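Fiction | Short Reads | Work

Print this page | E-mail this story

The Glass Piece

The job at Taltham paid by the shift, and the shift started at 2 in the afternoon. I worked at the white table by the wall socket. My task sheet said: object to box, mixed start positions, 45 examples before the break.

An example went like this. I set the piece down, picked up the gripper by its handle, and squeezed until the fingers opened wide. Then I moved in at whatever speed felt natural, closed on the piece, carried it to the wooden box, and let go over a compartment. The software gave a beep. I took the piece out, put it somewhere new, and started over.

The people at Palis, who bought the recordings, wanted natural. They wrote it on every sheet. After three weeks I no longer knew what my hands did when they were being natural.

Most pieces were easy. The glass one was slow. It was a thin little tube with bumps all along it and a copper-colored ring near one end, and against the table it nearly vanished. I had to tilt my head to find it. If I came in flat, the fingers pushed it and it rolled. If I came in steep, they closed on nothing — and the sheet said to keep those too, marked as misses.

I kept all my misses. A woman on the morning shift deleted hers, and her folder looked beautiful until Palis sent it back.

On Monday I reached example 258 for the glass piece. I had stopped thinking about the box by then. I was thinking about my mother's kitchen, and how she had put my hand around the handle of a spoon and moved it for me, and how long she must have stood there. I don't remember learning it. I only remember her sleeve.

The beep came. I marked it good.

At the break I drank my coffee in the hallway and read the new sheet. Same object, same box, start positions farther from the wall. I rinsed the cup and went back in. I put the glass down a little to the right, picked up the gripper, and opened it.
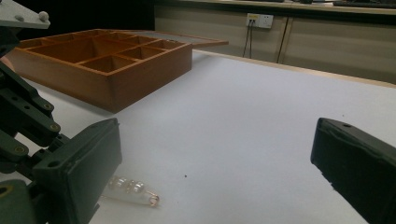 The glass piece on the table, with the box open behind it.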